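The budget line said "one arm, one bench, one year", and Ene had signed it in February before she knew what any of the words cost.

She was the person at Curano who bought things. Chairs, kettles, the good printer. Now she had a spreadsheet with 37 rows, and the row for grippers alone made her mouth dry. Plunent asked 630 a month for the service contract. Sterska asked less, but their letter had so many conditions that she read it three times with a dictionary beside her.

– Come down and look at what it does, they told her from the laboratory. – Then you will know what to pay for.

So she went down at four o'clock, with her folder, and stood by the brown paper and the blue tape until her feet hurt.

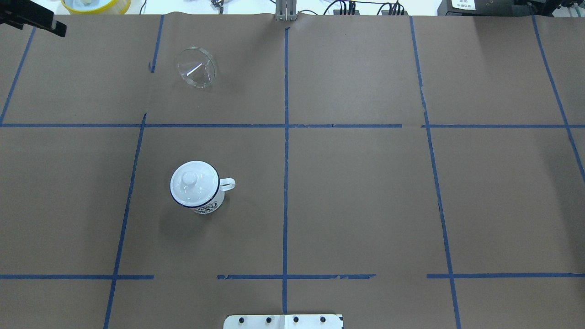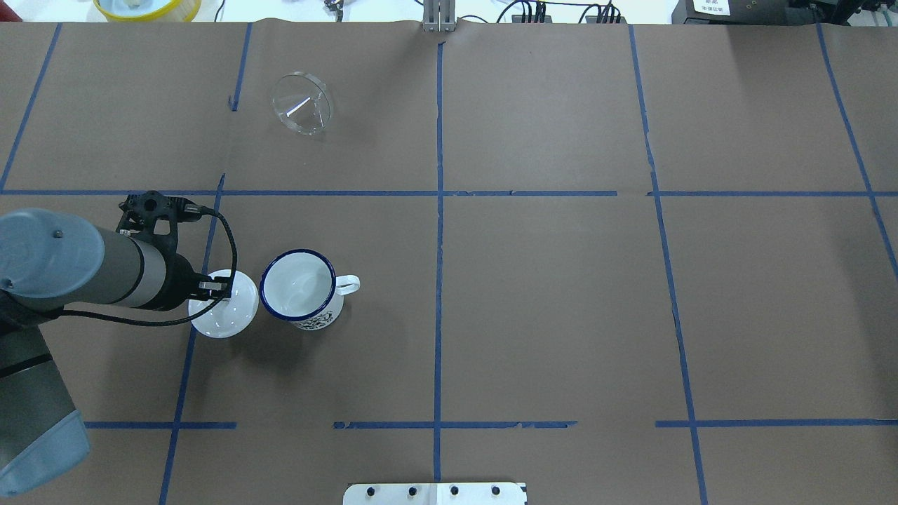
The mug, the lid, the glass piece.
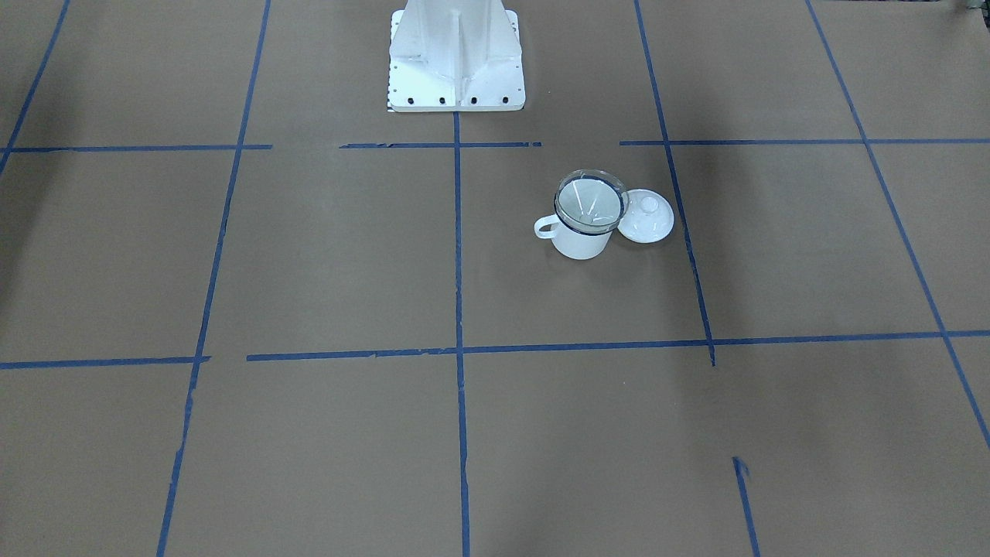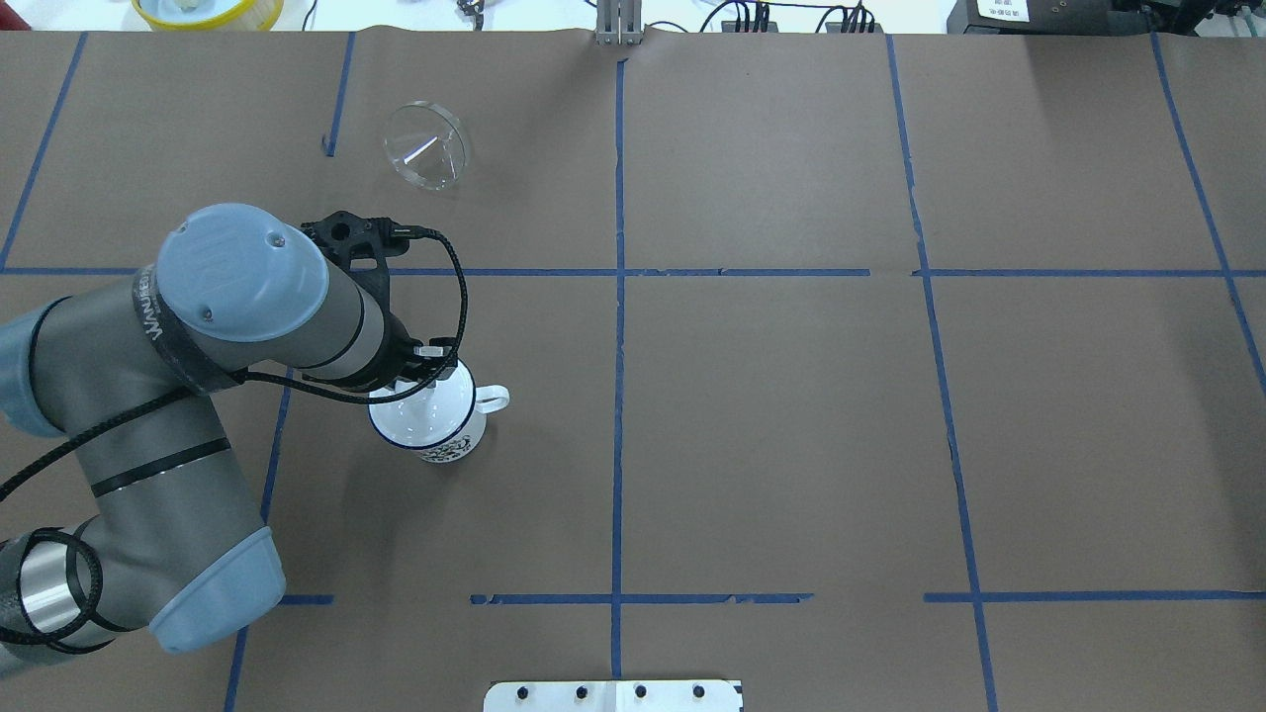
Aurelia Căpraru wanted to know if the folder had a row for spare fingers, and whether anybody upstairs understood that fingers wear out long before the arm does. You buy the arm once, she said, and then you buy the small parts for ever.

Ene looked. There was no such row. There was a row for paint, which she could not explain, and a row for training, 24 hours, already crossed out by somebody with a green pen.

– How many fingers in a year? she asked.

– Put six pairs. If we are careful, four.

Ene wrote six. She crossed out the paint and wrote the training back in, pressing hard so that the green would not show. On the stairs she made the sum again in her head, and at the second landing she stopped and telephoned Sterska to ask what they charged for fingers.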